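The Spare Bed Problem: what gathers in a bedroom, and where it might go instead
Student project report, Home and Living module
Submitted 4/22/23 by Hemant Joshi

Why I chose this subject

When our tutor asked us to pick a corner of ordinary life and look at it properly, most of my classmates went for kitchens, and I can quite see why, as a kitchen has drawers and routines and everybody has an opinion about where the forks should live. I went for bedrooms, and in particular for the top of the bed, which in every home I have ever stayed in is the largest flat surface anybody owns and therefore the place where everything is put down "just for now".

I had a good deal of help. Several families on the Datholm estate let me come in and look at their bedrooms as they stood, which was very generous of them, and I drank a great deal of tea along the way. The project had 57 pounds to spend, nearly all of which went on storage boxes from Tutgate, and I still have the receipts in an envelope if anybody would like them.

How I went about it

I made two visits to each home. On the first I only looked and asked questions, and on the second we tidied together, starting with the bed and working outwards. I had planned to do the whole thing in December, but people's spare rooms in December are full of wrapping paper and visiting aunts, so I moved it to the new year and was glad I did.

My one rule was that nothing went in the bin without its owner saying so. I had read a few decluttering books beforehand and found them rather fierce, and I did not want to be fierce in somebody else's bedroom.

What I found on the beds

Cushions, first of all. People are fond of them, they are given them as presents, and very few are bought to match. One bedroom I keep coming back to has a white quilted bedspread with the character 福 on it in several sizes and colours, the biggest a wonderful magenta red. It means good fortune or blessing, and I think it is a cheering thing to have on a bed. With it go a cushion with large black flowers, a wavy black-and-white one, a pink pillow and another with a leafy pattern, and I would not have wanted to part with any of them either.

Small things are the second group, and they worry me more. A pair of glasses left on a bedspread is easily sat on – I speak from experience – and the bedside cabinet, which ought to be the place for them, is often so busy already that there is no room for one thing more. Bins stacked under a window are a sensible answer for the larger items, and I liked the turquoise, teal and purple together, but a stack of four does mean lifting the top ones off whenever you want what is at the bottom.

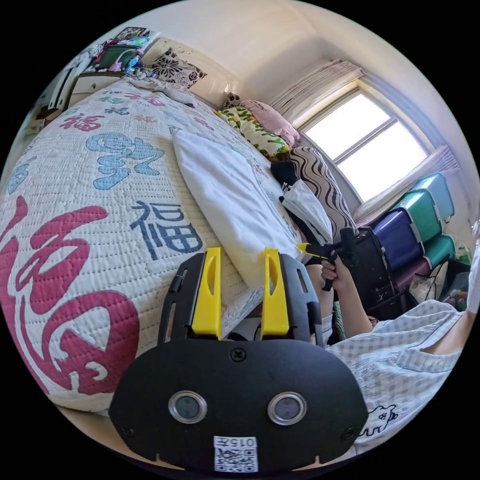

What I would suggest

Start with the bedside cabinet and leave the bed until later. This was the wrong way round from how I began, and it took me two homes to notice. Once there is a clear patch on the cabinet, the size of a paperback, the glasses have somewhere to go at night and the bed stays clearer for it.

Label the bins on the front, where the label can be read while they are stacked. Put the things you want most often in the top one, and spare bedding at the bottom.

Keep the cushions you like. I did try suggesting a limit to one family and was met with such a silence that I dropped it from my notes altogether.

What I would do differently

I would visit more than twice, and I would leave a longer gap before going back. I would also write down what people told me about their things, as I relied on memory for the first few homes and have lost some lovely stories that way. My thanks to all the families, and to my mum, who let me practise on her room first and has asked for her blue blanket back.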